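Chapter 4
Where the examples come from

I'm going to start this chapter with a confession. When I joined the Rindex project I thought collecting examples was the dull bit you got through before the proper work began. I'd read all the papers about learning (well, plenty of them) and I had a notebook full of clever ideas about models. Then Tia Pilkington sat me down in front of a pile of bags and told me to teach an arm to pick one up, and I spent my whole first morning getting nowhere!

Bags are horrid things to learn on, and that's why I love them as a teaching case. A block has six faces and keeps them. A bag has whatever shape it was left in, and the moment you touch it you've made a new one. So if all your examples show a bag lying flat with its top towards you, your system learns about bags lying flat with their tops towards you, and it will be lost the first time one slumps over its neighbour.

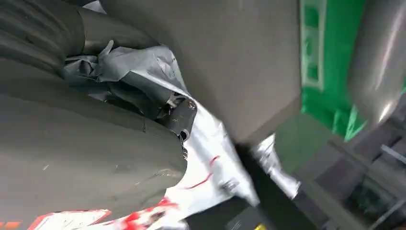

Our first set at Rindex had 302 examples in it, and I was terribly proud of them. Jennylyn Maglaya went through the lot and threw out 19, mostly ones where I'd stopped recording before letting go of the bag. She was quite right. An example needs a beginning and an end, and if the end is missing the learner has no way of knowing what you were after.

Her second complaint hurt more. I had done nearly every grasp the same way, coming in from the left, because that was comfortable for my wrist. The system copied my comfort perfectly. After that we took turns, and with Noel Rivera and Hülya Polat on the controls as well we got all sorts of approaches, some of them downright odd (Noel likes to nudge a bag before he takes hold of it, and I've since picked up the habit myself).

By March we had 2,575 examples. I'd love to tell you each one was a gem, but plenty were clumsy, and we kept a good many of the clumsy ones on purpose. A fumble followed by a recovery shows the learner how to get out of trouble. A fumble followed by giving up is a different matter, and we'll come to how you label those in section 4.3.
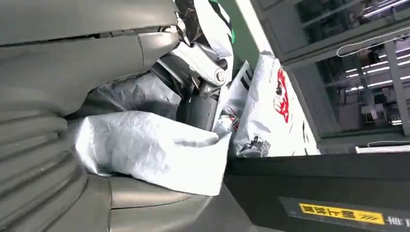

Should you tidy the pile between one example and the next?

Leave it alone most of the time. If you straighten everything after each go, you only ever record neat starting points, and the messy ones are what the system will meet later on. We mixed the pile up properly after every 6 goes and otherwise carried on from wherever the last one had left us.

4.1 Deciding what counts as one example

Before you record anything, write down in a sentence where an example starts and where it stops. Ours read: "Starts with the gripper open and clear of the pile, stops with the gripper open and clear of the bag it has put down." It took us two drafts and a rather long lunch to agree on that.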